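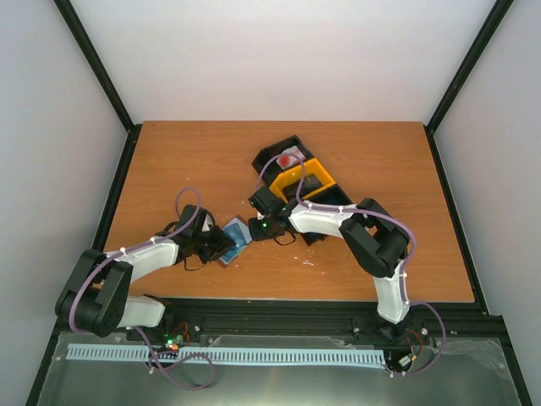 Homari is getting its Saturday library hours back, and I for one am thrilled

11 August 2018

Good news for anybody who, like me, has been driving all the way out to Gralard on weekends just to pick up a book on hold. The Homari branch library goes back to Saturday hours in October, from ten until four, after the town council voted the money through at its last meeting.

I sat through the whole thing (two and a half hours, and most of it was storm drains) and the library part took maybe ten minutes. A petition with 3157 signatures probably helped! That's a lot of names for a town our size, and I know at least two of them are from my house.

The branch lost its Saturdays 14 months ago when the county trimmed its share of the budget. Since then it has closed at five on weekdays, so if you work in Jafri and take the bus home you've pretty much been out of luck. The book drop stayed open, which was nice, but you can't browse a book drop.

The new money covers two part-time desk jobs and heat for the upstairs reading room. It doesn't cover the children's story hour, so that one stays on Wednesday mornings for now. I asked about the leaky window by the large-print shelves and was told it's on a list.

Also coming back is the fall book sale, which will be on the lawn if the weather holds and in the Plalitano Street church hall if it doesn't. They're asking for donations of paperbacks and cookbooks in decent shape, but please, no encyclopedias. They still have 200 boxes in the basement to sort through. Drop-offs are at the side door, weekdays before five, and parking is free for the first half hour.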